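Home / Datasets / Manipulation / Failure logs
6 min read · 21 shares · 8 comments

# Brultance Bin-Pick Faults

Grasp failures and protective stops from the Wedska picking cell, with force traces, joint logs and one overhead camera. Version 2, released 15 May 2022.

We love this dataset, which may be an odd thing to say about a folder full of failed picks! Most of the public picking data we trained on at Iltska was clean, and our policy learned from it to be very sure of itself right up to the moment it drove a fingertip into sheet metal. So we kept every run that went wrong and labeled it by hand.

## What went wrong

The cell picks painted blocks and bars out of a divided metal bin. In June of the year before this release we started seeing protective stops during the approach, always in the front compartment and nearly always close to the divider. The arm would come down, the wrist force would climb, and the controller would halt with the gripper still open.

We blamed the force sensor first and swapped it. Same stops. Then we blamed the hand-eye calibration and redid it twice. Slightly fewer stops, same place.

The real cause was the depth map. Bare metal at the bottom of the bin threw back patches of bad depth, and the planner read the floor as lower than it is. When two parts were crossed, the planner also took the upper one as lying flat, so the target height was off in the same direction. Either error alone was usually survivable. Together they put the fingers into the floor, the divider or the part underneath.

## Contents

- 420 episodes, each one ending in a stop, a drop or a missed grasp
- 117 of them end in a protective stop
- 21 involve contact with the divider
- 8 are marked `severe` (bin moved, or gripper needed repair)

Each episode folder holds:

 rgb/ overhead frames
 joints.csv position, velocity, motor current
 wrench.csv force and torque at the wrist
 label.json fault type, contact surface, notes

`label.json` uses these fault types: `stop_floor`, `stop_divider`, `stop_part`, `drop`, `miss`. If an episode could be two of them, we picked whichever came first in time and put the other in `notes`. Please read the notes, a lot of the good stuff is in there.

## Known problems

- Bin position drifts between sessions. We clamp it at the sides, but it still gets nudged in the severe episodes and wasn't always put back on the same spot. Use the per-session transform, never the global one.
- `wrench.csv` is not zeroed in the oldest sessions. The script `tools/rezero.py` fixes this using the first second of each run.
- Cables on the arm can hide part of the bin from the overhead camera. We left those frames in.
- Depth is not included. The raw files from the bad period were overwritten by our own cleanup job, and yes, we are still sore about it.

## Safety

Please don't replay these trajectories on hardware. They are recordings of an arm hitting things. The Nigatu loader has a `replay` option that is perfectly fine for simulation, and it will happily stream to a live controller if you give it an address — leave that field blank.

If you want to reproduce a fault on a real arm, lower the speed limit and the force threshold, fence off the cell, and keep one hand on the stop button for the whole run. Our severe episodes all happened at full speed.

## What helped

A matte liner on the floor fixed more than any code change did. Adding a minimum height per compartment caught most of what was left. The crossed-part case is still open, and we would be thrilled to see someone beat our baseline on it. Pull requests welcome, new fault labels especially.

## License

Free for research and teaching. Ask us about anything else through the issue tracker.

Tags: bin picking, grasp failure, robot safety, force data
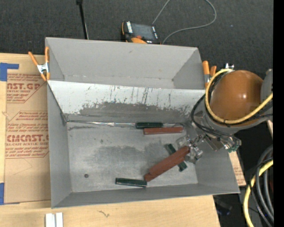
Gripper at the upper end of a bar lying across a green block, front compartment.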